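Call for participants: help us write good practice rules for hand-held gripper work

Kutitz working group on safe and fair demonstration practice

We are looking for people who would like to spend part of their winter helping us finish something we have been chipping away at for a good long while - a plain, usable set of house rules for people who teach household tasks to robots with hand-held grippers. If you have ever held a pair of these things over a table for a whole morning and thought that somebody should really write down how to do it properly, then we would very much like to hear from you.

Some background

The working group began in Kutitz as a lunchtime conversation between Bianca Filip and Jörg Eichhorn, who ran recording rooms on two different floors and found that they disagreed on nearly everything, from how long a shift should be to where the cables ought to go. They started a shared list. The list grew, the rooms in Tevedham and Dornness asked for copies, and by September we had a draft with 89 rules in it, several of which said the same thing in different words and a few of which flatly contradicted each other (rules 14 and 61, if you are curious, and we are still arguing).

We have since gone through 243 written comments from operators, and we are grateful for every one of them, including the cross ones. What those comments told us is that the draft was written too much from the desk and too little from the table. So we would like to put it in front of people who do the work, let them try it out on ordinary tasks, and change it wherever it doesn't hold up.

What you would be doing

There are 22 places. Each participant comes for four half-day sessions at the Tevedham rooms, spread over six weeks. In a session you will work through short table tasks with a gripper in each hand, following one chapter of the draft as closely as you can, and then sit down with one of us (there will be coffee, and Rodica Furtună usually brings something baked) to go over what was clear, what was awkward and what you found yourself ignoring.

The chapters we most need to test are these:

Chapter 2, Setting out the table. How objects are placed and how the starting layout is written down, so that another person can set it up again from the notes.

Chapter 3, Cables and floor. Where cables may run, who checks them and how often.

Chapter 4, Handling tableware. Approach, grip and release for spoons, bowls and other things that slip or chip, and what the idle hand should do while the other one is holding something.

Chapter 6, Breaks and tired hands. The present draft asks for ten minutes of rest in every hour. Operators have told us both that this is too much and that it is nowhere near enough, so please come with an opinion.

Chapter 7, Consent and privacy. What a participant is told before recording starts, what can be withdrawn afterward, and what must never be lying around where a camera might pick it up.

Who we are looking for

You should be 18 or over and comfortable standing for up to forty minutes at a stretch. About half of the places are meant for people who have used hand-held grippers before, and the other half for people who never have, as the rules need to make sense to a newcomer on a first morning. You do not need a technical background. Cooks, care workers, warehouse staff, teachers and retired people have all given us very good comments in the past.

We would especially like to hear from left-handed people. The draft was written by five right-handed ones and it shows.

If you have a wrist, shoulder or back condition, please don't rule yourself out. Write to Darius Bălan first and he will talk it through with you - we can shorten the tasks, raise or lower the table, or have you review the text without recording at all.

A typical task from Chapter 4

The task sheet asks for a spoon to be brought over a bowl in the middle of the table with the left gripper, with the right gripper kept open and close by. It takes a few tries to get the feel of it.
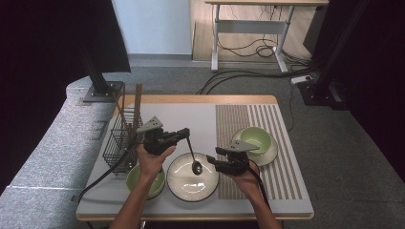

What we offer

Participants receive 430 for the full set of four sessions, paid after the last one, and travel within the region is refunded on top of that. If you have to drop out partway we pay for the sessions you attended, no questions asked. Everyone who takes part will be thanked by name in the finished rules, unless they would prefer to stay out of print, and will get a copy before it goes anywhere else.

How to apply

Send a short note to Teodor Rusu at the Kerr building front office, by mail or by hand, no later than 2019-10-30. Tell us a little about yourself, whether you have used grippers before, which hand you favor and which of the chapters above you would most like to get your teeth into. Half a page is plenty, though we do enjoy reading the long ones.

We will answer everyone within two weeks. If there are more applicants than places we will keep a waiting list, and people on it will be asked first when the Dornness sessions open in the spring.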